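Publicado em 2020-02-21
Por Hideaki Kudo

Ata da reunião da comissão de moradores do edifício Jillari -- cozinha comum e contrato de água

Presentes: Gopinath Mathew (presidiu), Haruto Iwasaki, Kazuhiro Miyazaki, Ravinder Kennedy e Hideaki Kudo (que redigiu).

1. Ata anterior
Aprovada com uma correção pedida por Kennedy: onde se lia que a Granura "garantiu" a redução do consumo, passa a ler-se "afirmou". Kennedy insistiu que a diferença ficasse registada. Fica registada.

2. Proposta da Granura para filtragem da água
Mathew resumiu a proposta: um filtro central na entrada do prédio, com contrato de manutenção de 5 anos e um custo de 200 euros por fração no primeiro ano. O folheto fala em água "revitalizada". Miyazaki perguntou o que quer isso dizer e Mathew respondeu que tinha feito a mesma pergunta ao comercial, sem obter uma frase que conseguisse repetir.

Iwasaki defendeu que a água do prédio sabe mal e que alguma coisa tem de se fazer. Lembrou que quem usa a cozinha comum já leva garrafas de casa ou disfarça o gosto com lima. 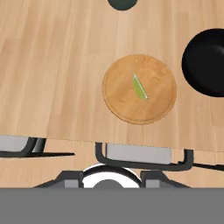
Miyazaki concordou que o gosto existe, mas não aceita que daí se conclua que falta um filtro. As queixas vêm todas dos pisos de baixo e começaram depois da troca do troço de tubo na cave. Quer uma análise independente antes de qualquer assinatura. Kennedy acrescentou que a única análise junta à proposta foi paga pela Granura e não indica o ponto de recolha.

Iwasaki achou a exigência exagerada -- "é água, não é um processo-crime" -- e avisou que o desconto caduca. Kennedy respondeu que o desconto já tinha caducado uma vez e voltou.

Deliberado pedir à Ackroyd um orçamento para recolha e análise em dois pontos, um na cave e outro na cozinha comum. A favor, 4 votos. Iwasaki absteve-se.

3. Regras de uso da cozinha comum
Mathew leu o projeto de regulamento, que passou a ter 9 artigos. Kudo perguntou se alguém tinha lido os artigos do regulamento em vigor, que são menos e também não se cumprem. Discutiu-se sobretudo o artigo relativo às reservas: Iwasaki quer uma plataforma na internet, Miyazaki prefere a folha de papel presa à porta. Kennedy duvida que qualquer das duas resolva o caso de quem reserva e não aparece.

Sobre a limpeza, ficou assente que a bancada e o lava-loiça são deixados limpos por quem os usou, no próprio dia. A proposta de multa foi retirada por Mathew, depois de se perceber que ninguém sabia dizer quem a cobraria.
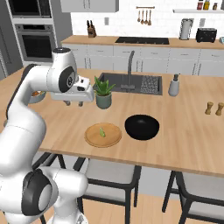 O artigo sobre convidados volta à próxima reunião com nova redação. Miyazaki pediu que o texto caiba numa página. Mathew disse que ia tentar.

4. Passeio a Nernville
Iwasaki apresentou o programa para abril. O preço do autocarro não inclui portagens, o que só se descobriu na segunda página do orçamento. Kennedy pediu o valor total por escrito antes de se abrirem inscrições. Adiado.

5. Outros assuntos
A lâmpada do patamar da cave continua fundida. Miyazaki notou que o assunto consta das atas desde o outono e que foi sempre dado como "em resolução". Mathew compromete-se a comprar a lâmpada.

A próxima reunião será marcada quando chegar o orçamento da Ackroyd.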